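# Wrist view is mostly object once the fingers close: keep or discard these demonstrations?

**Fengying Peng**
Posted in: Demonstration data, Small grippers

Our department is preparing a set of teleoperated demonstrations for a tray-sorting task. The objects are large foam dice in several colours and the tray is translucent green plastic. Each demonstration begins with the arm above the tray and ends when a die has been released at its target position. We have recorded 134 demonstrations to date and intend to reach 600 before training begins in November.

My enquiry concerns the wrist camera. As soon as the fingers close on a die, that die fills most of the lower part of the view, and very little of its surface marking remains visible. Part of the gripper also hangs across the upper part of the view and hides a portion of the tray rim. 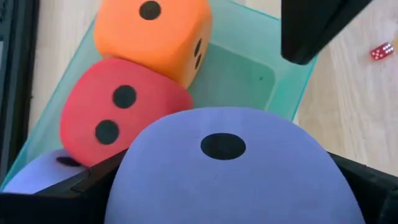 A colleague, Shuk-fan Chiu, takes the view that all wrist frames after the grasp should be removed, on the grounds that the policy can learn nothing from them. I am reluctant to do so before hearing from other groups. We also have a fixed overhead camera, although it runs at a lower rate and the arm frequently passes in front of it.

I should be grateful for guidance on three points:

- whether the frames after the grasp should be kept;
- whether dice of the same colour in one tray will cause difficulty when the instruction names only the colour;
- whether other items lying on the table beside the tray should be cleared before each recording.

We use the Plollow recorder with its default settings.

---

**Domingo Carrasco**

Please keep the frames. A policy that has never seen a held object from the wrist will behave unpredictably at the moment it first holds one. The large shape between the fingers is itself the information required: it tells the policy that the grasp has been made. In our own work on the Ostus bench we removed the later frames from one version of the set, and the resulting policy reopened its fingers in the air on a considerable number of trials. We restored the frames and the fault ceased.

The overhead camera should supply the position of the target. If its rate is lower, repeat the most recent overhead frame until the next one arrives, and store the true capture time alongside it. Do not interpolate between images.

With regard to colour, the instruction "pick up the blue die" is acceptable when two blue dice are present, provided that you have decided in advance what counts as success. We accept either die and record which was taken. If your operators always choose the nearer one, the policy will learn that habit. Should you wish for a particular die, the instruction must say so, for instance "the blue die beside the red one".

I would not use the pips to tell dice apart. At a wrist angle a round pip is flattened to an oval, and most of the faces cannot be seen at all.

---

**Cuiping Du**

Just clear the table. We always do.

---

**Shaohua Du**

I agree with the first reply on the frames and would differ from the second on the table. A set recorded entirely on a bare surface tends to produce a policy that is easily disturbed by a stray object. We kept small items on the table in 465 of our 600 demonstrations on the Luo task and changed their positions between recordings. A small die of the same general colour as one of the large ones is a particularly useful distractor, as it obliges the policy to attend to size and place as well as colour. It should be moved regularly. An item that remains in one corner throughout becomes a landmark.

Two further matters may be of assistance.

First, check the exposure of the wrist camera after the grasp. When a pale object comes close to the lens, automatic exposure may darken the remainder of the view, and the tray will alter in appearance between one frame and the next. We fix exposure and white balance at the start of each session.

Second, the Plollow defaults trim any period in which the gripper command does not change. This shortens the carrying phase considerably. The option is under *Export*, then *Idle removal*, and it should be set to 3 seconds or switched off. I would recommend re-exporting your existing demonstrations before recording any more; the original files are not altered by the trim.

---

**Fengying Peng**

My thanks to all who replied. Idle removal was indeed switched on, and we are re-exporting the existing demonstrations with it disabled. The later frames will be retained for the present. Shuk-fan Chiu has asked that we also train one version without them for comparison, and I will post the outcome under the Clesex project page when it is available.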